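14/12/2020

Monday, and I've finally booked it! The networking certificate, the one I've been putting off since October, is in the diary for the week after New Year and I feel giddy about it. I paid at lunch before I could talk myself out of it.

Two hours of subnetting tonight and for once I enjoyed every minute. Something clicked with the masks (I'd been doing it the long way round all this time, writing out every bit like a schoolgirl) and I got through the Honetstead workbook chapter with only 5 wrong. Last week it was more like half the page. Routing tables next, then the wireless section, then back to the bits I skipped.

The study group met online at seven. We're all using the Drirstead practice lab now, and it's brilliant, you can break a whole pretend office network and put it back together before bed. I broke mine twice. 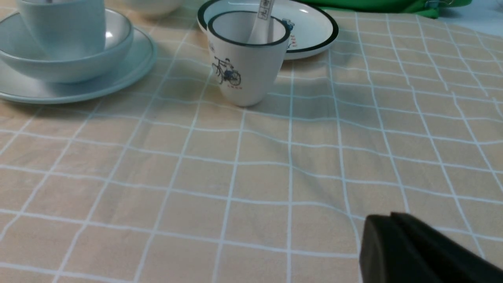
Vicente Domínguez reckons I should stop doing practice questions altogether for a week and just build things in the lab, as the questions only teach you how that one author likes to phrase them. Carolina Torres wasn't having it, she said timing was what caught her out and she'd have failed without the mock papers. They went at it for ages, very cheerfully, and I wrote down both sides!

I think I'll do labs on weeknights and one timed paper each Saturday. The Van Dusen book is still good for reading on the bus, even if chapter 7 is heavy going.

Must ring Markance in the morning about the test centre, the email gives the room but no start time. And find my passport, they want photo ID. Bed now, with flashcards.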